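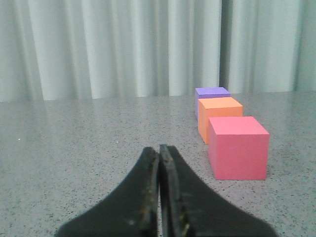 Ok so quick one before I have to get back to the boxes. Moved in a while ago now, still have boxes. Some of them are from the move BEFORE this one, which tells you a lot.

Anyway. Bread. I said I'd write up the bread thing and then I didn't, and two people have emailed, so here goes.

Background – I had a starter for years. Lived in the fridge in a pickle jar, got fed when I remembered. Then we moved to Savdale in June, four hours in a hot car, and the starter did not like that. Gray liquid on top, smell like nail polish. I fed it for a week. Nothing. A few bubbles, then flat. Tipped it out and felt weirdly sad about it for a whole afternoon.

So. Starting over, from flour and water, in a new kitchen with an oven I don't know and water that tastes like a swimming pool.

What I did the first time:

- equal weights whole wheat and water
- loose lid
- on top of the fridge
- threw half out every morning, fed again

Day two it went crazy. Doubled, smelled like feet. I got excited. Don't get excited, that's the wrong bugs and they die off. Day three nothing, day four nothing, day five I was ready to give up and buy yeast like a normal person. Went back through my old notes and found I'd written the exact same complaint the last time I did this, word for word almost. "Dead???" with three question marks. Then two days later, "ok not dead."

It wasn't dead this time either. Took till day nine.

The water I do think mattered. I switched to leaving a pitcher out on the counter overnight and the thing woke up the next afternoon. Could be coincidence! Could be it was just going to wake up anyway. I'm not running a lab here. But I've kept doing the pitcher.

Flour. There's a little mill out past Grendlow that sells rye out of a side door, cash only, paper sacks. Closes at 4 which is very annoying if you have a job. The rye is kind of coarse and smells like hay in a good way. I put one spoon of it in each feeding and the rest is just cheap white flour. All rye is overkill and it turns into cement on everything it touches. I chipped some off the faucet yesterday.

Then the oven. Oh boy. It's a Nutia, came with the house, I can't find a manual for it anywhere, and the dial is a liar. I set it to 450, put a thermometer in, went and folded laundry, came back to 381. So it's 69 degrees off at the top end. Lower down it's not so bad, maybe closer to 20 or 30 off? Didn't write it down. Should of written it down. My first two loaves were pale and sort of gummy in the middle and I blamed the starter for a week when it was the oven the whole time.

Now I just crank it all the way and give it close to an hour to heat with the pot inside. Hot in the kitchen. It was 94 out last week and I baked anyway, which was dumb, and I had to go sit on the back step with a wet dish towel on my neck.

Current recipe, if you can call it that:

- 500 g white flour
- 350 g water, pitcher water
- 100 g starter, when it's nice and puffy
- 10 g salt

Mix it till there's no dry bits. Leave it half an hour. Fold it over on itself a few times, leave it, fold again, do that until you get bored or it feels stretchy. Then it sits on the counter. In this heat it's done way faster than the books tell you, mine was ready by noon and I'd planned on dinner time, so I came back to soup. Baked the soup. It was flat but it tasted great, we ate it with butter and tomatoes.

Shape, fridge overnight, into the hot pot in the morning. Lid on 25 minutes, lid off till it looks darker than you're comfortable with.

The fridge overnight is the part I'd fight for. Easier to slash, better crust, and you can bake it at 6:30 before the house gets hot. Which I now do. In pajamas. With the radio on low so I don't wake everyone up and then the timer goes off and wakes everyone up.

Other stuff I've been asked:

The pot – it's a Sikora, enamel, the old orange one. Thrift store. Has a chip in the lid and has never cared. You don't need a fancy one, you need one where the knob won't melt.

The discard. I keep a jar of it and make crackers when it gets full. Around 200 grams of discard, a glug of oil, salt, whatever seeds are dying in the cupboard. Spread it thin thin thin, thinner than that, low oven till it snaps. Mine never come out even, the edges burn and the middle bends. I eat the edges standing up and put the middle back in.

Naming the starter. No. I know people do. I had one with a name and look what happened.

Backup! Do this. Smear a bit of happy starter on parchment, let it dry till it flakes, put the flakes in an envelope in a drawer. I did that yesterday, finally, and then put the envelope somewhere safe and I've allready lost track of which drawer. It's in the house. It's fine.

Next I want to try a seeded one, and maybe something with the leftover oatmeal since we always make too much oatmeal. If you've done oatmeal in a loaf tell me how much water to take out, I keep reading different things.

Ok. Timer. Going.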